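Counter Space and the Small Kitchen Circuit

Most kitchens built before the 1990s were wired for a coffee maker and a mixer. The load on a typical counter has grown since then, and the wiring behind it often has not. Sofia Marinho, a residential electrician, spent last May checking kitchen circuits in the Jonon apartments, a complex of 164 units.

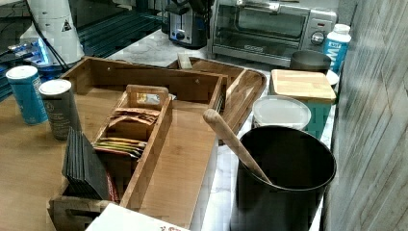
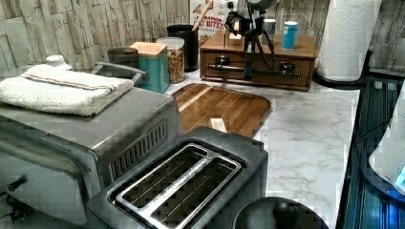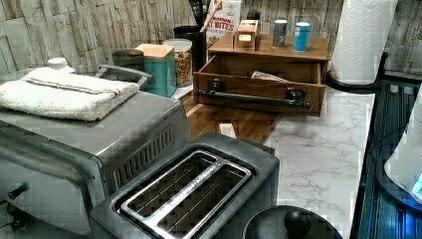 Marble-pattern counters with tea storage (first picture) and a stainless steel countertop oven (second and third).

The arithmetic is simple. A 20-amp circuit at 120 volts supplies 2,400 watts. A countertop oven may draw 1,800 watts at full heat, and a two-slice toaster adds 900 more. Run together on one circuit, they exceed the rating and the breaker trips, usually after a minute or two. The delay leads many tenants to blame the appliance.

Of the units Marinho checked, 116 had both counter circuits in working order. In 17 others, every counter outlet had been tied to a single breaker during earlier repairs. The remaining units had worn outlets, loose terminals or missing ground-fault protection.

"People buy a new toaster when the outlet is the part that failed," Marinho says. "A plug should take a firm pull to remove. If it slides out, replace the outlet."

Her repair method is plain. The load is split between two breakers, with outlets alternating along the counter where the cable route allows. Splices are remade with new connectors. Each outlet is then tested under load with a plug-in meter, and the voltage drop is written on a card taped inside the panel door.

Udar, the contractor that manages the building's upkeep, now asks for the card before it closes a work order. Tasuseo, a smaller firm across town, uses a similar form but records temperature at the breaker as well -- a useful number in panels mounted in closets.

Parts are inexpensive. Labor is the larger cost, mainly where cable runs behind tile. Marinho prefers to fish new cable from the cabinet below and leave the backsplash alone. The worst run at Jonon, in a corner unit on the Kinoshita Street side, took 2 days.

Tenants can do one check without tools. Switch off one kitchen breaker and see which counter outlets go dead. If all of them do, the counter is on a single circuit, and high-wattage appliances should be run one at a time until it is split.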